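# About Hurneck

Hurneck runs three kitchens and one bakery, all supplied from a single preparation site in Prendbridge.
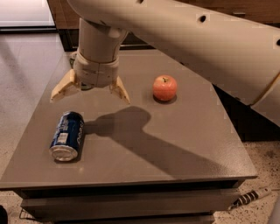 Halina Walczak asked, in a comment left on the old version of this page, whether the bread at Carnatham was still baked on the premises. It is. The Carnatham dough is mixed and shaped there and proved overnight in the cellar — the other two kitchens receive their loaves by van before opening.

## How the kitchens are organised

Each kitchen keeps its own menu and its own head cook. Etenesh Feyisa has charge of Prendbridge, Hưng Khổng of Carnatham and Ngân Thái of Bạch, our noodle counter. Stocks, pickles and cured meats are made centrally, chilled, labelled with a batch number and used within the period set for each recipe.

Bạch is the smallest of the three. It has 55 seats, takes no bookings and serves one broth at a time, changed each October and again in spring. Prendbridge and Carnatham take bookings up to four weeks ahead.

## Suppliers and records

Flour comes from one mill, in 25 kg sacks. Vegetables are bought from growers under seasonal agreements, with prices fixed before sowing. Allergen sheets are held at every counter and reissued whenever a recipe changes; the current set covers 199 dishes and sauces. Ask for the sheet by dish name, as menu numbers differ between sites.

## Private hire and wholesale

The upper room at Carnatham can be hired for seated meals. Wholesale bread orders start at 400 rolls a week and must be confirmed two working days before delivery. Định Vương deals with both — write to him care of the Prendbridge site, giving the date, the number of covers or units, and a daytime telephone number.

Page revised 11/26/24.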